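Início > Produtos > Simulação e aprendizagem > Feltent

Feltent: o nosso pacote de tarefas de blocos para manipulação guiada por linguagem

Tempo de leitura: 5 minutos

Comecei a escrever esta página três vezes e das três saiu um folheto, portanto desta vez vou contar como conto às pessoas que passam pela nossa banca nas feiras. O Feltent é um pacote de tarefas simuladas para treinar e avaliar políticas de manipulação: um braço, uma mesa, blocos coloridos e uma instrução escrita. Nasceu como ferramenta interna da Tusport, quando andávamos a trabalhar no método Rawashdeh, e agora vende-se com licença própria (já lá vou aos preços, calma).

O método Rawashdeh, para quem chega sem contexto, é a nossa maneira de separar duas coisas que quase sempre vêm coladas: perceber o que a frase pede e saber mexer o braço. Treinamos primeiro um módulo que lê a instrução e as imagens e propõe uma sequência de estados intermédios, "o cubo verde está em cima do bloco amarelo", por exemplo. Depois um segundo módulo, bem mais pequeno, trata de chegar de um estado ao seguinte. O segundo nunca vê a frase. Foi uma teimosia minha no início, confesso, e deu discussões compridas, mas ajudou imenso a perceber onde é que as coisas falham!

E foi por causa disso que precisámos de um ambiente nosso. Os que tínhamos à mão misturavam tudo: quando a política falhava, ficávamos a olhar para o vídeo sem saber se ela tinha confundido o azul com o roxo ou se tinha simplesmente largado o cubo cedo demais. No Feltent cada episódio guarda a sequência de estados pedida, a sequência proposta e a sequência executada, lado a lado, com os mesmos nomes. Abre-se o registo e vê-se logo em que linha é que divergem.

A família de tarefas que mais usamos é a que chamamos "arrumação em dois níveis". Há blocos grandes, que servem de base, e cubos pequenos, que se pegam e se mudam de sítio. A altura das bases varia de episódio para episódio, e isto parece um detalhe mas muda tudo: um cubo pousado numa base alta obriga o braço a planear a subida com folga, e um cubo deixado no chão da mesa entre duas bases obriga-o a descer sem encostar os dedos a nenhuma delas.

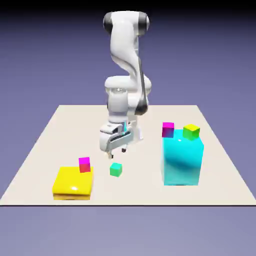 O que vem no pacote

O Feltent traz 8 famílias de tarefas, todas com gerador próprio de instruções em português e em inglês. Cada família tem 4 níveis de dificuldade. No nível mais baixo pede-se um único movimento ("põe o cubo verde em cima do bloco amarelo"). A meio da escala entram as referências indirectas, do género "o cubo que está mais perto da borda", e no mais alto aparecem instruções com condição ("se houver algum cubo no bloco azul, passa-o para a mesa"), que continuam a ser o nosso pesadelo particular.

As cores dos cubos são geradas em gradiente, de propósito. Podíamos ter usado cores lisas e fechadas, mas os modelos aprendiam-nas de cor em meia dúzia de épocas e depois espalhavam-se ao comprido quando a luz mudava um bocadinho. Com faces de tons diferentes no mesmo cubo, o módulo de linguagem tem mesmo de aprender o que as pessoas chamam "o verde" e "o roxo". Também há superfícies brilhantes nas bases, com reflexos, e dá para as desligar num parâmetro se o vosso renderizador se queixar.

Incluímos ainda 70 demonstrações por família, feitas por teleoperação dentro do simulador. São limpas mas não são perfeitas: deixámos hesitações e correcções de trajectória, que foi o que melhor resultou para o segundo módulo aprender a recuperar.

O resultado de que toda a gente pergunta

Com o método Rawashdeh treinado só nas demonstrações do pacote, chegámos a 93 por cento de sucesso na arrumação em dois níveis, no nível mais fácil, com disposições que o modelo não tinha visto. Fiquei muito contente com este número, mas convém dizer o resto. No nível mais difícil o desempenho cai bastante e a maior parte dos erros está na leitura da condição, muito antes de o braço se mexer. O segundo módulo, quando recebe os estados certos, safa-se bem até ao fim.

Os erros de execução que sobram concentram-se quase todos na altura de largada. O braço larga o cubo um nadinha acima da base, o cubo roda e fica torto, e o movimento seguinte já parte de uma posição má. Estamos a experimentar uma penalização por velocidade de contacto. Os primeiros treinos são animadores, mas ainda não os ponho na tabela.

Uma coisa que não testámos a sério: a passagem para o braço físico. Temos o ambiente, temos o método, e a calibração entre os dois está em curso. Se o vosso plano depende disso, escrevam-nos antes de comprar, a sério, prefiro explicar o ponto em que estamos.

Ligação ao Stistgate

Quem já usa o Stistgate, o nosso gestor de experiências, instala o Feltent como extensão e fica com os registos de episódio directamente no painel. Quem não usa também não perde nada de essencial, os registos saem em texto simples e há um leitor em Python bastante feioso mas que funciona. A documentação do leitor foi toda reescrita em Dezembro e está muito mais legível (a versão anterior era minha, peço desculpa).

Licenças

A licença académica cobre um grupo de investigação e inclui o código do gerador de tarefas, para poderem criar as vossas. A licença comercial acrescenta apoio por correio electrónico e as actualizações do conjunto de demonstrações. O preço depende do número de postos, por isso peçam orçamento pelo formulário e digam que famílias de tarefas vos interessam, que às vezes faz sentido começar só com uma parte.

Se publicarem resultados com o Feltent, indiquem o nível de dificuldade e a versão do gerador. Já vimos comparações entre níveis diferentes e dá uma confusão dos diabos.

Este sítio utiliza cookies para melhorar a sua experiência de navegação. Aceitar todos | Gerir preferências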